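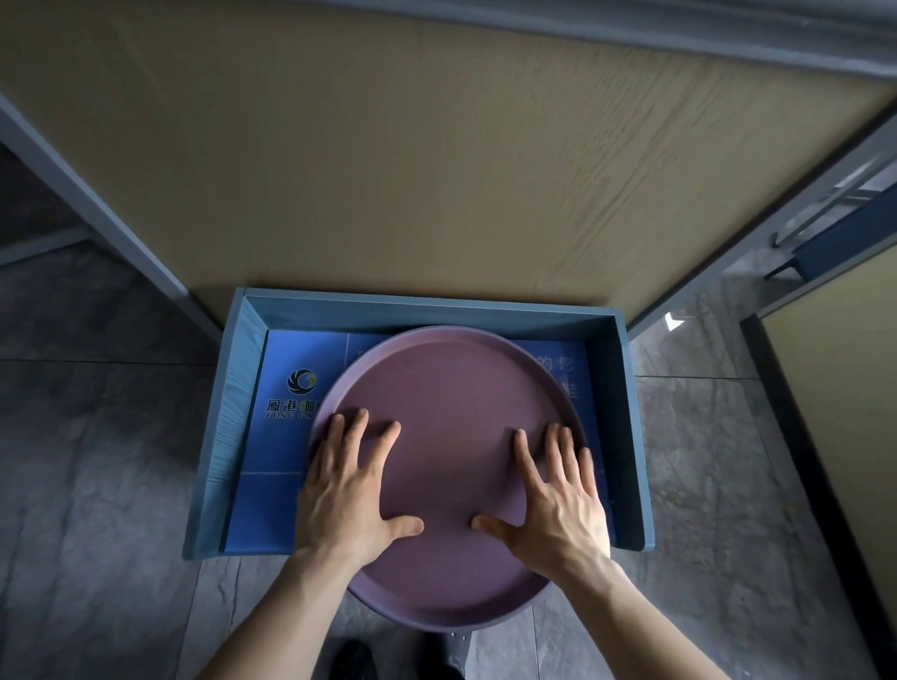

Drulell Injury Notes – README

Last updated 8 January 2020

Hi, and thanks for grabbing the files! I keep a running table of who missed games in our regional basketball league, what they were listed with, and how long they were out. It started as a way to settle arguments in my group chat and then it got big enough that people kept asking me for a copy, so I cleaned it up (mostly) and put it where anyone can download it.

What you get

There are 2 files. The first one, absences.csv, has one row per player per missed game, 1869 rows right now. The second one, spells.csv, rolls those up so each stretch on the sideline is a single row with a start date and a return date. If you only want to know how long a sprained ankle usually keeps somebody out, start with spells.csv and save yourself some grouping.

Columns in absences.csv

player_id – a number I made up. No names in the public copy, please don't ask for the key.
team – one of the team codes listed in the notes at the bottom.
game_date – year first, then month, then day.
listed_reason – word for word what the team put on its pregame sheet, typos included.
body_part – my own tidy version of the reason. Blank if the sheet just said "injury" or "out".
back_to_back – yes if the team also played the night before.
home – yes or no.
minutes_prev – minutes played in the player's last game before this one. Blank for the first game of a season.

Columns in spells.csv

Same player_id and team, then spell_start, spell_end, games_missed, body_part and came_back. That last one is "no" when the season ended before the player returned, so don't treat those lengths as complete. I made exactly that mistake in my first set of charts and knee injuries looked a whole lot milder than they are!

Where it comes from

I type it all in by hand from the pregame sheets, usually the morning after. When a sheet and the box score disagree (sheet says out, box score has the guy playing 14 minutes) I go with the box score and drop the row. When a player leaves in the middle of a game, that game doesn't count as missed, but the next one does if he sits.

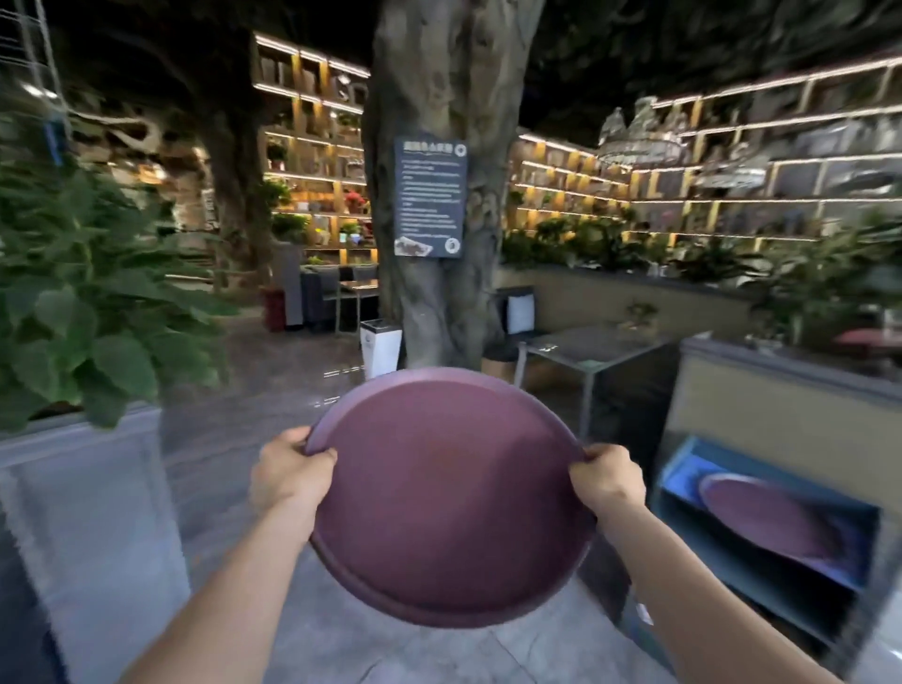

Round tray, courtyard, night.

Rest days are the messy part. Nendier in particular loves to write "sore knee" for a veteran on the second night of a back-to-back, and then he's fine two days later. Is that an injury or a night off? I can't tell from a sheet of paper, so I leave the reason alone and let you decide. If you want to strip out the likely rest nights, filter on back_to_back = yes and games_missed = 1 after joining the two files on player_id and date. It's crude, and you'll lose a few real tweaks along with the naps.

Things that are wrong with it

The first October is thin. I hadn't settled on the columns yet and I skipped most road games, so rates for that month come out too low. I'd leave it out.

Bakalis changed its sheet partway through last season and stopped saying left or right. I used to have a side column, and I took it out because half of it was empty. If you have an old copy with side in it, please don't mix it with this one.

More than 25 rows have a reason I couldn't make sense of. They're marked "unclear" in body_part. If you can read them better than me, send a fix and I'll happily take it.

Illness is in there too, under body_part = illness. Suspensions and personal leave are not.

Also, this is a record of what teams said. It isn't medical information, and please don't use it to guess at anybody's health or to decide whether your own knee is okay – go see someone for that.

Opening the files

Plain commas, UTF-8, header on the first row. Spreadsheets like to eat the leading zeros in player_id, so import that column as text. Zovum readers can pull the same tables through the league page, but that copy lags mine by a week or so.

Team codes

DRU – Drulell
NEN – Nendier
BAK – Bakalis

Using it

Do what you like with it, including in print. A mention is nice. If you publish a chart, say which update you used, since I go back and correct old rows whenever I find a mistake, and your totals may not match the next person's.

Fixes and questions go in the issues tab. Give me the game_date and the team code and I'll check it against the sheet.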